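Buy the Spare Fingers First 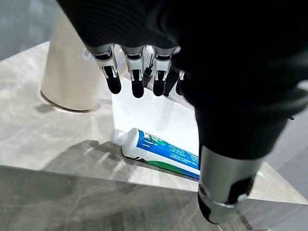 By Reece Oakley | 21 March 2018 | Opinion

Every time I sit in on an equipment meeting, somebody has a spreadsheet with one enormous number at the top and a bunch of tiny ones underneath, and everyone spends the whole hour on the enormous one. I get it! The big number is the hand, and the hand is the fun part. Metal segments, black rubbery tips, joints that bend. Who wants to talk about toothpaste?

Well, I do. If you're planning a robot for household chores (and a bathroom counter is as good a place to start as any), the toothpaste is where your budget goes to get lost. So do the tray, the cup, and the slab of counter they're on. You'll want more than one kind of tube, and you'll want duplicates, and you'll want them again in November when the store has changed the packaging.

When we set up our own chore bench at Skesovlow, I put in 80 dollars for household items and felt pretty generous. We had spent 271 before I stopped keeping receipts in an envelope and gave them their own line. That's small money next to a hand, sure, but it came out of petty cash, and each purchase needed a signature from a person who was usually at lunch. I lost more afternoons to that than to any software problem.

Then there are the parts that wear. We had two quotes on the table, one from Cotell and one from Catterall, and Cotell was cheaper by enough that the meeting was basically over. I asked both of them how long a replacement finger takes to ship. Catterall said 35 days. Cotell said they'd get back to me, and I'm still fond of them, but they did not get back to me. We bought from Catterall, and I put two spare fingers and a thumb on the same order. My boss called that pessimistic. I call it ordering a thumb.

My friend at Janach goes the other way on all of this. She thinks you should buy a plain two-jaw gripper, spend the savings on a year of somebody's time, and only look at fingers once the gripper has let you down. For a lot of places she's right, and I've told her so (she brings it up often). If your whole job is lifting boxes off a belt, please don't buy four fingers and a thumb. I just think a tube lying at an angle in a shallow tray is a fair reason to want them.

What I'd ask for in any plan is pretty dull. Give me a line for props, a line for spares, and a line for the person who puts the tube back in the tray between tries. That last one ate almost 38 percent of our first-year hours, and it wasn't in the plan at all. We'd written "operator" and pictured someone at a keyboard.

Our next request goes in soon, and I've moved the hand to the bottom of the page. Let them read about the toothpaste first.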